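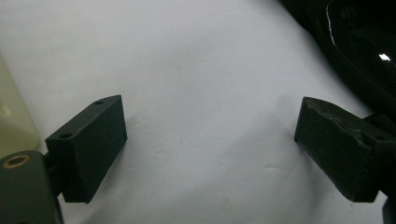 The jaws of a hand-held gripper standing open over a pale surface.

Dayana Tlapale writes the calibration and playback tools at Nemow, and she spends more of her week on timestamps than she expected to when she took the job.

"People ask about the model," she says. "Most of what breaks is before the model."

Her part of the software takes the recordings made with the hand-held grippers and works out how far apart the fingers were at every moment. The planner needs that number. If it is wrong by a few millimetres, a policy trained on it will close on air, or squeeze too early.

The first version found the finger edges by their dark colour against whatever was behind them. It did well on a light background. Then other dark things came into view, and the tracker would jump to one of those and stay there.

"We had a black shiny thing near the finger and it decided that was the finger. For 56 frames the gripper was apparently enormous."

The current version, in use since February, starts from the expected shape of the fingers and only looks near where they were last seen. It also keeps a confidence value. When that drops, the segment is flagged and a person checks it. Evaristo Ledesma does most of that checking, in a viewer the team calls Gallegos.

Rough finger edges are still a nuisance. Tlapale would like to fit the outline again for each finger at the start of every session – at the moment it is done by hand, and it takes 10 minutes.
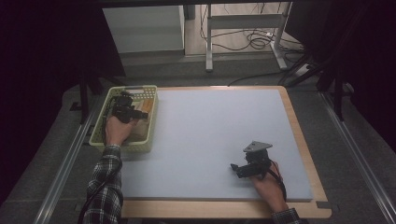
Two-handed work at the table, with a gripper in each hand and the basket on the left.

Working with two grippers brought a different problem. Each one has its own clock, and the drift between them was small enough that it went unnoticed for a while.

"You'd play it back and the right hand was a bit late," she says. "You think the person was slow. Then you see it's late in all of them."

Ulises Alvarado wrote the fix, which lines up the two streams on a shared movement at the start of each recording. Eleven older sessions had to be processed again. Two could not be saved.

Asked what she would do differently, Tlapale says she would have written the playback viewer first. The team spent its early months reading plots, and a plot of finger width looks reasonable even when it is following the wrong object.

Next on her list is planning for baskets and other containers with walls, where the path out matters as much as the grasp. The planner treats the rim as solid and stays well clear of it, so it lifts higher than a person would. She has a branch that allows a smaller margin, and Alvarado is reviewing it now.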